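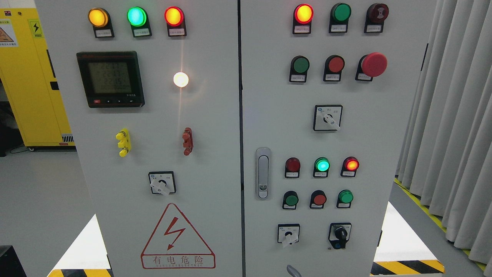 Control cabinet, both doors, 2 pm. Amber, green and red lit along the top left.

March, afternoon

Spent most of today on the equipment plan and not nearly enough of it on my feet, so I went and stood at the cabinet for a while with a coffee and the quote from Flollgate. Notes before I forget what I was thinking.

Where we're at: Sipho wants the second handling cell in the budget for next year, I want it too, and Fatima (who has to find the money) wants one number and not a range. Fair enough! The cell itself is the easy bit. It's the controls side that keeps growing every time I open the spreadsheet.

Option A is to hang the new cell off a cabinet like this one, with real switches and real lamps on the doors. I'm fond of them, I'll admit it. You can read a lamp from across the floor, and the e-stop on the right door is a great big red mushroom you could find with your elbow. Four rotary selectors is getting to be a lot, though, and Kolbrún reckons new people take ages to learn which one does what. She'd like a colour touch panel for the everyday stuff and hard buttons kept for start, stop and emergency. That's option B, and it's what Flollgate have quoted.

Things I want in whichever spec we send out:

Labels in English, engraved, big enough to read without bending down. The danger sign on the left door is in Chinese (the lightning bolt gets the message across, but I'd want both languages on a new one). The plates under the small lamps and buttons are tiny, so ask for the next size up.

A digital meter, yes, but mounted where you can read it standing up. I'd pay extra for a brighter display.

Enclosure in 304 stainless? Mandla says painted steel is fine for our bay and he's probably right. Flollgate want 19 per cent more for the stainless and we don't wash anything down in there. Leaving it as a priced option so we can say we asked.

Lockable handle, same as now. Agreed by everybody, a miracle.

20 spare I/O points as a minimum. We ran short last time and I'm still cranky about it.

Then the bits that never make it into a quote: floor marking, more curtain for the new bay, cable runs, somebody's time to redo the drawings. Ankit has been pricing cable by the metre and says to allow for a full 100 m drum — I thought that was heaps until he walked me through the route past the yellow cabinet and back. OK, a full drum it is.

Tasora haven't come back with their number yet. I rang this morning and got the "end of the week" answer. Shabalala can do the install with either option, but their lead time is longer than I'd like, so whatever we pick has to be locked in before the budget meeting or we slide a whole quarter.

My lean tonight is option B with more hard buttons than Flollgate drew. Kolbrún to mark up their panel layout, me to chase Tasora again, Mandla to check whether the existing supply will carry a second cell (please, please say yes). Fatima gets her one number once those three are in.

Also, ask Sipho where the Flastlow catalogue went. It was on my bench.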